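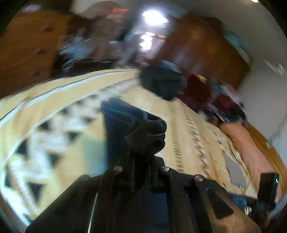

Week 4: Pattern repeats and yardage for printed cloth

Course notes, Textiles for Interiors
Prepared by Wulan Purba

Read these before the workshop. Bring a calculator, a metal ruler and the fabric sample you signed out in Week 2.

1. What a repeat is

A repeat is the smallest unit of a pattern that can be copied edge to edge to fill the cloth. The vertical repeat is measured along the length, parallel to the selvage. The horizontal repeat is measured across the width. Suppliers usually print the vertical repeat on the ticket and leave the horizontal one off, so you will often have to measure it yourself.

To measure a repeat, pick one clear point in the pattern, such as the tip of a zigzag or the centre of a flower. Find the next point that is identical in shape, colour and direction. Measure between the two. Do this in three places and use the middle reading. Printed cloth can stretch on the roll and the readings won't always agree.

2. Common layouts

Straight repeat. The unit lines up directly beside its neighbour. Easiest to match at a seam.

Half-drop. Each column is shifted down by half the vertical repeat. It hides the grid well but wastes more cloth when widths are joined.

Brick. Each row is shifted sideways by half the horizontal repeat. Often confused with half-drop. Check which edge is unbroken before you cut.

Zigzag or chevron. A band that changes direction at regular points. The peaks have to meet at the seam, and the eye picks up even a small error. Large white bands on a pale ground are more forgiving than dark ones, but not by much - match them anyway.

3. Working out the cut length

Start with the finished length. Add hems and headings. Divide by the vertical repeat and round up to the next whole number, then multiply by the repeat again. The answer is the cut length for each drop.

Worked problem: a table cover needs a length of 100 cm including hems. The vertical repeat is 35 cm. 100 divided by 35 is 2.86, rounded up to 3. The cut length is 3 x 35 = 105 cm. The waste is 5 cm per drop.

Now try the same cover with a 13 cm repeat, then with a 20 cm repeat. Write down the waste for each. We will compare answers in the workshop.

4. Direction and shading

Some patterns have a top and a bottom. Others look reversible until they are hung beside each other. Mark the top of every piece with chalk on the wrong side as soon as it is cut. Don't turn a panel to save cloth unless I have looked at it first.

Plain grounds can also shade from one edge to the other. Lay two widths side by side in daylight before you sew them.

5. For the workshop

We will be using the Poltadero and Curkik ranges from the sample cupboard. Poltadero is all straight repeats. Curkik has two half-drops and a chevron, and the tickets on the half-drops are wrong, so measure them.

Hand in your cutting plan at the end of the session, drawn to scale, with the repeat marked on every piece. Pencil is fine.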